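October 26, 2019

Cellar closed for the season at dusk. Both vents set, door gasket replaced, shelves filled except the top one on the north side, which stays bare until the squash has cured. Outside air dropped below forty degrees soon after dark, so the intake is open all the way and will remain so overnight.

Readings at closing: air at floor level forty-six degrees, air at the ceiling fifty-one, humidity eighty-one percent by the Fidilico and seventy-six by the old dial hygrometer. I salt-tested both last week in a sealed jar. The Fidilico read two points high and the dial read three points low, which accounts for the gap. I wrote the corrections on tape on the back of each. Five degrees between floor and ceiling is too much. Last year at the same stage it was three. The exhaust pipe may be partly blocked, or the floor is colder this year from the rain in the uphill bank. I will check the pipe first as it is the cheaper thing to check.

The room comes to 668 cubic feet with the shelves ignored. The intake is a four-inch pipe ending a hand's width above the floor, the exhaust is the same size and ends flush with the ceiling on the opposite wall. On a still night the draw is poor. At 1520 feet we get enough cold nights by now to make up for it, but the valley growers around Vakmont are still running fans, and two of them have not put anything down at all.

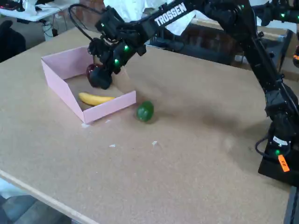 Potatoes went in first. 200 pounds from Jimotitz, delivered in sacks, field-cured, dirt left on. I cut open one from each sack to check for hollow heart and found it in one only. That sack is by the door and will be eaten first. The rest are in slatted bins, on the low shelf, with burlap over the top to keep the light off when the door is open. Skins had set properly. Pushing with a thumb did not move them.

Carrots are in damp sand, crowns trimmed flush. The sand was too wet at the first mixing and ran when squeezed, so I spread it on the tarp for the afternoon and mixed in a dry bag. It now holds its shape and breaks when poked. Beets are in the same sand in a separate tub. Cabbages hang by the root from the rear rail. Onions and garlic are not in the cellar at all and are in the back hallway, where the humidity stays near sixty. I lost most of the onions two winters ago by storing them low and damp and have no wish to repeat it.

Adwoa Ankrah came by to look at the gasket and stayed to argue about the fruit. Her position is that the apples can share the room as long as they are on the exhaust side, up high, and wrapped. Mine is that they should go in the shed. She has kept a mixed cellar for longer than I have, and her potatoes do not sprout before March. Her room is also nearly twice the volume of mine, with a better draw, and her apples are a late keeping kind that give off little gas when cold.

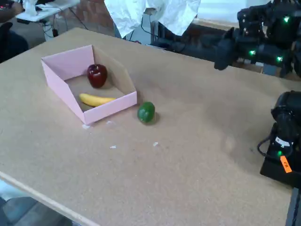 Ethylene is the whole of the disagreement. Apples make it in quantity, ripe bananas make it as well, and nearly everything else in a cellar responds to it in some way: potatoes change their sprouting, carrots turn bitter, cabbage drops leaves. An open box does nothing to contain it. Take the apple and the yellow banana lying together in the pink tray, with the small green fruit standing just outside the corner. On a kitchen table the air moves and the green one gets a weak dose. Put the same arrangement in a closed room with a poor draw, and the cardboard wall between them might as well be absent, as the gas goes over the top and levels out through the room. Wrapping in newspaper slows rot passing from one apple to the next, which is useful, but paper does not hold gas either. Adwoa accepts this and says that airflow is the real control, and that I am blaming the apples for my exhaust pipe. She may be right about the pipe.

We settled on a trial. One crate of wrapped apples goes on the top shelf directly under the exhaust, and the remainder goes to the shed in the insulated chest. A small bin of potatoes goes on the shelf across from the crate, and a matching bin goes under the stairs in the house, where it is nearly as cool and there is no fruit. Same sack for both bins. I will compare sprouts at the end of November and again at midwinter. One cellar and one season will not prove much, but it will tell me what to do in this cellar.

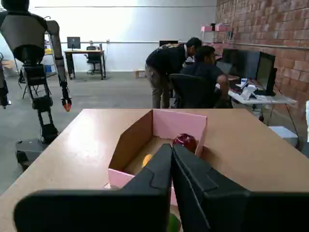 Gasket notes, for next time. The old strip was foam and had gone flat along the hinge side. The replacement is the Sakai rubber profile, sold by the roll, and it needs a gap of a quarter inch to compress correctly. The latch side had that. The hinge side did not, and the door would not close until I moved the hinges out with a cardboard shim. With a flashlight inside and the door shut there is no light showing except a pinhole at the bottom corner on the latch side. Dabbed with caulk. Check when cured.

The threshold is still bare concrete and will leak air until I fit a sweep. For now, a rolled towel.

Water: one shallow pan on the floor under the intake, filled. Corrected humidity is seventy-nine, and I want ninety for the roots. If it has not passed eighty-five by the weekend I will wet down the gravel along the back wall, a little at a time. I overdid it last year and had mold on the lower shelf boards, which I have since scrubbed and left in the sun.

To do: 2 more hooks on the rear rail. Mesh on the outside of the exhaust, the current piece has a tear large enough for a mouse. Batteries for the Fidilico. Ask at Jimotitz which field the hollow one came from. Return Adwoa's long level.

Ten o'clock reading: floor forty-four, ceiling fifty. Intake left open.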